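Pernden Robotics Notes
@pernden_notes
July 23, 2025

1/ Thread on a result from our box-packing work at Danow. Short version: relabeling the demonstrations by subgoal helped more than collecting additional ones. Method and numbers follow.

2/ Task: two arms, one open cardboard box, small desk items on a wooden table. The policy has to put the items in the box. Inputs are one head view, one view per wrist, and joint positions. Output is a chunk of 50 actions, executed open loop and then replanned.

3/ Data: 537 teleoperated demonstrations. Item sets and box placement vary between episodes. The baseline is plain behavior cloning on whole episodes with a single text instruction.

4/ The baseline fails in a specific way. It reaches between two items instead of committing to one. The wrist view is where the ambiguity lives: tape, a marker, and a red-handled tool can all sit within a small patch of table, and the demonstrators did not agree on which to take first. 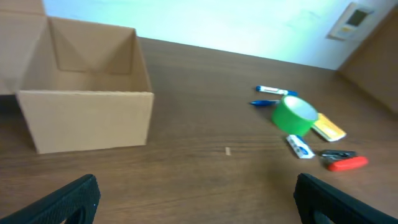

5/ What we changed. Each episode is split at gripper close and gripper open events. Each segment is relabeled with the item it ends on. At training time the policy is conditioned on that label. At test time a small selector picks the label from the head view.

6/ The splitter is called Distasix internally. It has no learned parts. It thresholds finger width and discards segments too short to be a real grasp. We spot-checked its output by hand and fixed the threshold once, before any training run.

7/ Evaluation: 100 trials per policy, same starting layouts for both, order shuffled. A trial passes if every item ends up inside the box and neither arm has moved the box off its start mark.

8/ Result: baseline 50 of 100. Subgoal labels 72 of 100. Same network size, same number of training steps, same demonstrations. Adding the selector costs one extra forward pass per segment.

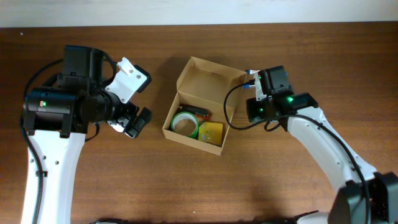

Head view: green tape and a yellow sponge in the box, one arm on each side.

9/ Remaining failures are mostly at the box wall. The finger clips the edge on the way in and the item lands outside. Labels do nothing for this. We think it is a depth problem in the wrist view, but we have not tested that.

10/ Limits. One table, one type of arm. The selector was trained on the same item pool it was tested on, so treat 72 as an in-distribution number.

11/ Trevaskis is repeating the protocol on a second pair of arms with unseen items. Those runs finish in September. Splitter code and trial logs will go up together with that write-up.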